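Overseas postings: schools money, again

Quick one this month as the form deadline is nearly on us and half the branch is mid-move.

Main thing. The education allowance for families posted abroad is being looked at and the proposal is worse than we were told in the spring. At present the department covers fees up to the end of the school year if a posting is cut short. Under the draft, cover would stop 16 weeks after the officer leaves post. Sixteen weeks from a February recall takes you into June, right on top of exams. We have said so in writing, twice, and asked for the rule to stay as it is for any child in an exam year. No reply yet on that point.

We had 364 responses to the members' survey, which is a very good turnout for a branch our size, so thank you. Most came from hardship posts. Strong feeling about boarding, as you'd expect, but also a lot on nursery costs, which the draft doesn't mention at all. We've added it to our list.

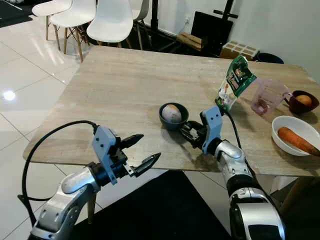
Second thing, travel home. The Tiltisska office is still telling people they get one paid return journey a year. Wrong. If your post is graded 4 or above you get two, and the second can be used by a partner travelling alone. If you've been turned down for a second trip please send us the refusal email, not just a summary of it. Nine cases so far, all from the same office, and we want to take them together.

Also on Tiltisska: the medical evacuation number on the back of the old staff card no longer works. New cards are meant to be going out by bag. Until yours comes, ring the duty desk and they'll put you through, day or night.

Housing. The Hellero compound handover has slipped to December. Families already packed up can stay in the temporary flats on the same terms and should NOT be signing anything that makes them liable for the extra rent. A few of you have been sent a form that does exactly that. Don't sign it, forward it to us. The lifts in block two are apparantly fixed.

Local staff pay. Talks with the department have started again after the summer gap. We're asking for local salaries to be reviewed every year against prices at post, with the figures published. Management wants to stick with every other year. Some movement on sick leave, none on pay. More next issue, hopefully with something firmer to report.

Last bits. The Destthorpe briefing for first-time posted families is full, waiting list open, slides going out after to anyone who asks. Members using Palamarchuk for shipping, check the inventory before you you sign it off, claims for missing boxes have to be in within nine days of delivery.

Comments on the allowance draft to the branch inbox by noon on the closing date. Short is fine.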